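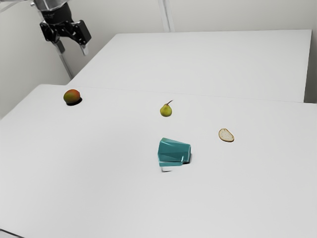
Wanted: people to move fruit around, in simulation, many times

Posted in December by Brittany Sawatzky

Print this page | E-mail this page

Welard is hiring six part-time demonstrators for Pinska, our project on teaching robot arms to handle ordinary things on ordinary tables. The work is remote-control in the most literal sense. You sit at a desk in our Prelport office, hold a controller, and drive a simulated arm with a two-finger gripper toward a mango. Then you do it again with the mango somewhere else.

We record what your hands told the arm to do, and the learning system studies it. At last check we had 1,162 usable demonstrations. The system has studied them all closely and still approaches a cup lying on its side the way most people approach a wasp. We need more.

What the job involves

A session starts with a written prompt, such as "put the bread next to the pear" or "stand the cup up." You carry it out at a normal, unhurried pace, mark the attempt as good or bad, and load the next layout. Bad attempts are kept. Please mark them truthfully, including the ones where you were doing beautifully until the pear left the table.

You will also write prompts of your own for a few layouts each shift. We have plenty written by engineers, and they read like it. If you would say "scoot the bread over," write that.

The arm runs on our control software, Thaler, which has opinions about wrist angles. You will learn them in training. Training takes two paid mornings, and the second includes lunch – real bread, no gripper.

Who we're looking for

Steady hands help. Patience helps more. Experience with games, sewing machines, forklifts or dental tools has all translated well. Left-handed applicants are especially welcome, as nearly every demonstration we own was made by a right-handed person and it shows.

No degree is needed and there is no coding. You should be comfortable looking at a screen for 50 minutes at a stretch, with a break after each one. You should also be able to do a dull thing carefully for the fortieth time. If you have ever proofread a phone book for pleasure, please put that near the top of your letter.

Hours and pay

Shifts are four hours, mornings or afternoons, up to three a week. Pay is $170 per shift, plus a $500 bonus for anyone who stays through the end of the collection period. The pay does not depend on how many attempts you complete. We tried that once and got a lot of very fast, very strange demonstrations.

How to apply

Send Brittany Sawatzky a short letter and a note of which shifts suit you. Skip the résumé if you like. We'll invite likely people in for a half-hour tryout at the controls, paid, with coffee. Everyone drops the mango at the tryout, so don't practice on your groceries.

This site uses cookies to remember your preferences. By continuing to browse, you accept our cookie policy.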